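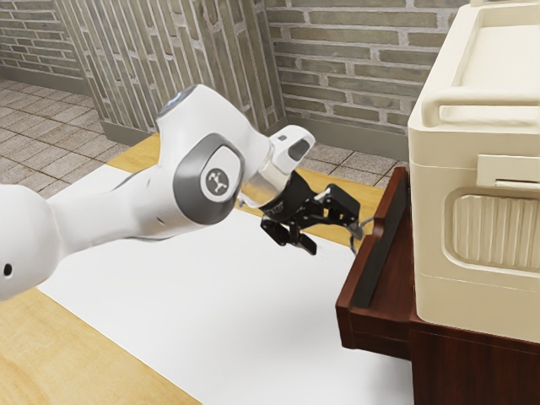
Section 3: Recording and returning a governor's declaration of interests

Use this section if you are the clerk to the corporation or have been given clerk access to the Tinico governance register. Governors and co-opted members should use the separate member guide. College staff who only need to read published declarations do not need an account.

Before you start

You will need:
- the governor's signed form, or their email confirming that nothing has changed
- the date their current term of office began
- the name of the person who will check the entry

Entries cannot be checked by the person who made them. If you work alone, ask for a second clerk account before the August return opens.

Adding a declaration

1. Sign in and choose Register from the left-hand menu.
2. Select the college. Groups with more than one college, such as Nirkunholm and Ukville, will see a separate list for each. A governor who sits on both boards must be entered on both.
3. Find the governor by surname and choose New declaration.
4. Enter each interest on its own line. Give the full name of the organisation, the governor's role in it and the date the role began.
5. For interests held by a partner or close relative, tick Connected person. Do not type the relative's name in the notes box, as notes are published with the entry.
6. If there is nothing to declare, choose Nil return. Leaving the lines blank is treated as an unfinished form.
7. Attach the signed form as a PDF and choose Save and send for checking.

Note: The register logs you out after 20 minutes without activity. Text that has not been saved is lost.

Checking an entry

1. The checker opens Awaiting check and selects the entry.
2. Compare each line with the attached form. Spelling of company names matters, as the finance system matches on the exact name.
3. Choose Approve, or choose Return and say which line needs correcting.
4. Approved entries appear on the college website overnight.

Caution: Approving an entry locks it. To change it after that you must add an amended declaration, and both versions stay on the public page.

Interests in suppliers

If an organisation on the form also appears on the approved supplier list, the entry is marked with an amber flag. The flag does not mean that a rule has been broken. It tells the clerk that the governor may have to leave the meeting when that supplier is discussed.

1. Open the flag and read the matched supplier name.
2. If the match is wrong (two firms called Vasiliauskas, for instance, with different company numbers), choose Not the same organisation and enter the company number from the form.
3. If the match is right, choose Confirm. The chair and the head of finance are sent a message.
4. Add the item to the agenda notes for the next meeting of the board or committee concerned.

Late declarations

The register sends reminders to the governor and copies in the clerk. After 2 reminders with no reply, the entry moves to Overdue and the chair is told. Clerks cannot turn this off. If a governor is ill or on agreed leave of absence, set their status to Absent before the second reminder goes out.

Help

Questions about access go to Rutilio Contreras in the governance office. Requests received by midday on Friday are dealt with the same day. For questions about whether something counts as an interest, see section 2 or ask your chair.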